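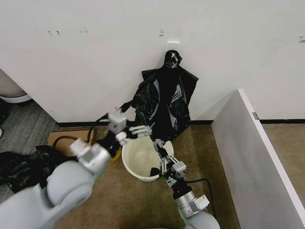 Ninlow adhesive wall hook, small, white

A small stick-on hook for light jobs on painted walls, doors and smooth panels. It keeps a bin bag, a tea towel or a dustpan off the floor without drilling. Sold by Modora in packs of 5.

Stock code: 301
Colour: white
Fixing: self-adhesive pad, already on the back
Hook width: 46 mm
Height of backplate: 66 mm
Where to use: indoors only

Fixing the hook

Wipe the wall with a dry cloth, then with a little surgical spirit, and let it dry. Scuffs can stay but dust and grease must come off. Peel the backing, press the hook on hard with your thumb for half a minute and leave it overnight before you hang anything. Do not use it on wallpaper, bare plaster or fresh paint.

Hanging a bin bag

The height matters more than people expect. For a black bag kept by a bucket, hold the bag up to the wall first and mark where the top comes with the bottom just clear of the floor. Catch the top of the bag over the hook and let the rest fall flat.
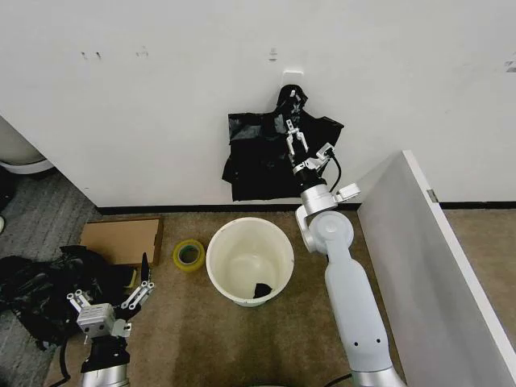
A bag with only light waste in it, such as wrapping or offcuts of tape, is fine. Take it down before it gets heavy and never use the hook for wet waste or rubble. If the backplate starts to lift at the top, remove it and fit a new one. The pad will not stick a second time.

Removing it

Warm the backplate with a hairdryer on low and slide a length of dental floss down behind it. Rub off what is left with your finger. Old or flaking paint may come away with the pad.

Customer comments

"Fitted one in the store room just over the skirting. Still up." Jovita Barajas

"Good hook, but the packet is hard to open." Xiaoqing Liang

Delivery

Orders leave our Cundero warehouse the next working day. The larger size is out of stock until June.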